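The pipeline that comes with a map

Every energy project starts life as a line on a map, and I have come to distrust the line in proportion to how smooth it is. The one for the Sillunau to Vesier gas pipeline is very smooth indeed. It leaves the field, glides over a mountain range without appearing to notice, and arrives at the terminal looking fresh.

I have been following this thing for longer than is good for me. It was first announced at a length of 2,000 kilometers, then somebody moved the eastern end and it shrank, and at the last investor presentation it was back to 2,000 with a different country in the middle. The price has been less flexible. It only goes up.

What's new this winter is that Storus, the company meant to run the line, has published its first list of "interested buyers." I read the list. An interested buyer is a utility that sent a letter saying it would like gas if the gas were cheap. I would also like gas if it were cheap, and I haven't been listed.

The only firm contract is with Niskanen, who make fertilizer and need gas whether or not anyone is having a summit. Their share would fill a small corner of the pipe. Banks like to see most of the capacity sold before they lend, so there's still a lot of corner to go.

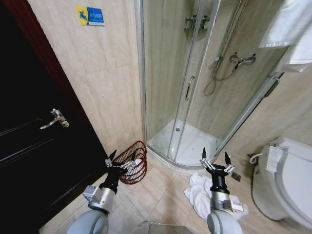 Red basket and white towel on the bathroom floor.

Then there is transit. The middle country wants a fee for every cubic meter, plus a share of the gas, plus a new road, which seems fair enough to me given that the pipe will be digging up the old one. The field's owners say the fee is a matter for the terminal's owners. The terminal's owners say they look forward to discussing it in April. They looked forward to discussing it last April too.

Meanwhile, tankers keep turning up at Vesier with liquefied gas from wherever was selling that month. It costs more per unit, and the politicians grumble about it at every opportunity, but a ship can change its mind halfway and a pipe can't. I suspect the people buying the cargoes are in no great hurry to be married to one supplier for thirty years.

Could it still get built? Sure. I've been wrong before, most memorably about the power cable, which I said would never work and which is presumably running the laptop I'm typing this on. They have 650 kilometers of right-of-way sorted out on the western side, and a yard with real steel pipe in it. I'm told the grass between the stacks gets mowed.

I'll write again after the April meeting, assuming it produces something other than a group photo and a slightly smoother line.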